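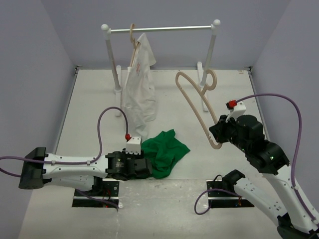

Home church in a rented house — can the landlord or the town stop us?
Posted by Anju Lodhi, 29 November 2022

Hi all, hoping someone has been through this. A small group of us started meeting for prayer and Bible study in my living room back in June. We used to drive to a congregation in Edness, but it's 40 minutes each way and a few of the older folks couldn't manage it anymore. We sing a little (badly), we read, we eat, and everyone's gone by 9 in the evening.

Last week I got a letter from the management company saying I'm "operating a place of worship" and that it's against the lease. The same neighbor who complained to them says she's called the town of Planton too, and that we need a permit. I've read the lease twice and the only thing I can find is a line about "no commercial or business use." We don't take up a collection or have a sign out front. My sister has people over for football every week and has never gotten a letter!

Do I have to stop while I sort this out? I don't want to lose the house, but I don't want to roll over either.

marshlane_tom
Freedom of religion, first amendment, end of story. Tear up the letter.

Wike Road Reader
Please don't tear up the letter! I went through something close to this when our group met at my place in Varent, so let me tell you what I learned, and then please go talk to a real lawyer, because I'm a retired school librarian.

You've got two separate things going on. The town is the government, so the Constitution does apply there, and there's also a federal law called RLUIPA that limits how zoning rules can be used against religious gatherings. Call the zoning office yourself and ask if there's an open complaint and which section of the code it's under. In my case there was no complaint on file at all, just a neighbor who said there was. If they do send something, ask whether book clubs and card nights need the same permit.

The landlord is a different animal. A private company isn't bound by the First Amendment, but the Fair Housing Act says they can't treat you worse as a tenant on account of your religion. So if other tenants host regular get-togethers and you're the only one with a letter, write that down — dates, who, how many cars. Answer them in writing and keep it polite. I asked mine to point to the exact clause, and it took them a month to reply.

As for stopping, I can't tell you. We skipped two weeks and then started again with everybody parking at the grocery store, and I'll admit the parking was a fair complaint. Check your lease for guest limits and noise too, those are what they'll reach for next.

dottie482
Is your neighbor mad about the meeting or about the cars? Ours was upset over her driveway getting blocked. I took her some banana bread and we worked it out. Also, legal aid in our county did a free half hour on the phone, so see if yours does. Praying for you all.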